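Lakia picking kit trial: second progress report
Prepared by Raluca Vlad for Darius Hodoroagă, Mernard

Dear Darius,

Thank you for being so patient with us over this one. I had hoped to send it before the end of February, but we wanted to get the spare fingers on and give them a fair run before I wrote anything down, and I'm glad we waited, as you'll see.

To pick up where the last report stopped: the Lakia kit is now bolted to the second bench at Bangera, next to the cold room door, and it has stayed put. The first spot was too close to the packing line and people kept having to squeeze past it with trolleys. Brireo, who supply the kit and look after it, sent their fitter back to move the cable run, and didn't charge us for the visit (I thought that was decent of them).

Since the move we have logged 1,018 picks, all on mixed vegetables, all from the lined white bins we'd like to use in the real packing room. Of those, 41 needed a person to step in. Most were onions, which shed their skins and leave the fingers with nothing much to hold. A few were simply our own fault, when someone had filled the bin too high.

Setting up a new vegetable is easier than I feared. You show the arm the thing a number of times, guiding it by hand, and Brireo's software does the rest overnight. The handbook asks for 200 showings of each kind. We stopped at 110 for courgettes, mostly out of impatience, and they have gone perfectly well, so I'd take the handbook as cautious. The handbook itself could be better, mind you. The chapter on finger changes seems to have been written for an older model and we ended up ringing Brireo twice.

Peppers are where most of our time has gone this past fortnight. They come in every shape going, the stem may point any way it likes, and the skin marks if you so much as look at it sternly.
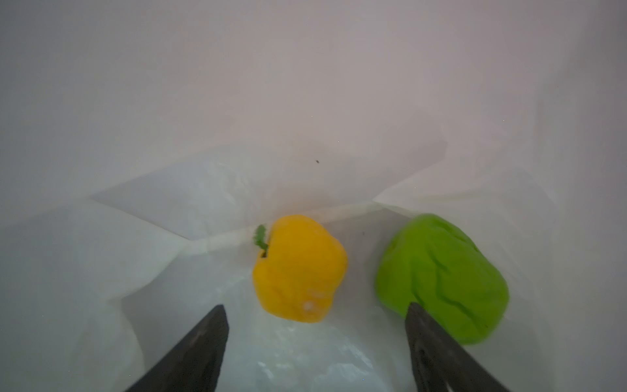

We had been closing the fingers at the factory setting, and Brireo suggested dropping the force by two steps and coming in more slowly over the last part of the reach. I'm pleased to say we've had far fewer bruises on the sorting table since. The slower approach does cost us time on every pick, and I'd like to win some of that back before we talk about speed targets.

Two things still bother me. The plastic liners ruck up as a bin empties, and the arm sometimes takes hold of a fold along with the vegetable. We're going to try a stiffer liner. The other is the wrist camera, which needs wiping more often than we'd been told, particularly in the morning when the cold room has been open.

Spending is within what you agreed. The only extra has been the spare set of fingers, and I've put the invoice in with this report. For the next stage we plan to finish peppers, start on aubergines, and let the packing team run the bench without one of us standing over it. If you're able to come and see it, early mornings are best, and we'll find you a warm coat.

With kind regards, and thanks again from everyone at Bangera,
Raluca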